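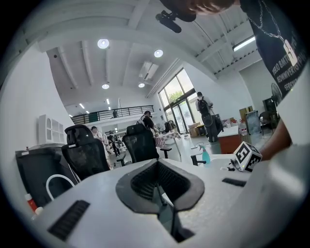

Imitation from hand-held grippers depends first on knowing where the gripper is at every moment, and this week's reading, the Tirkida report, is mostly about how that is measured. The authors recorded 116 demonstrations, threw out 16 in which tracking was lost, and trained on the remaining 100. Pose was estimated from the wrist camera alone. A view like ours, with chairs, ceiling lights and window frames well beyond the tool, gives the tracker plenty of fixed corners to hold on to. People walking about or leaning in close are a different matter: points on them move, and have to be rejected as outliers. The small cube with black square markers, on top of the white body, is the kind of target we use in part 2 to check scale.

Part 2. Scale and drift

A single camera recovers the shape of a path but leaves its size unknown. A marker of known width fixes the size. Measure the printed square with callipers, do not trust the print settings. In the Stistus code the width is entered in millimetres, in Barbu it is in metres, and mixing the two is the usual cause of a path 1000 times too long.

Drift is reported as the gap between start and end pose when the tool is put back in the same place. Run it on the Titia set, 40 clips of 900 frames each. Plot the gap against path length for each clip and mark any clip where the tracker restarted.

What to hand in

One plot, the table of rejected clips, and a paragraph on whether the rejected clips have anything in common. The Tirkida authors do not say which tasks their 16 lost clips came from, so their success rate may favour the easier ones. Keep this in mind when comparing it with yours.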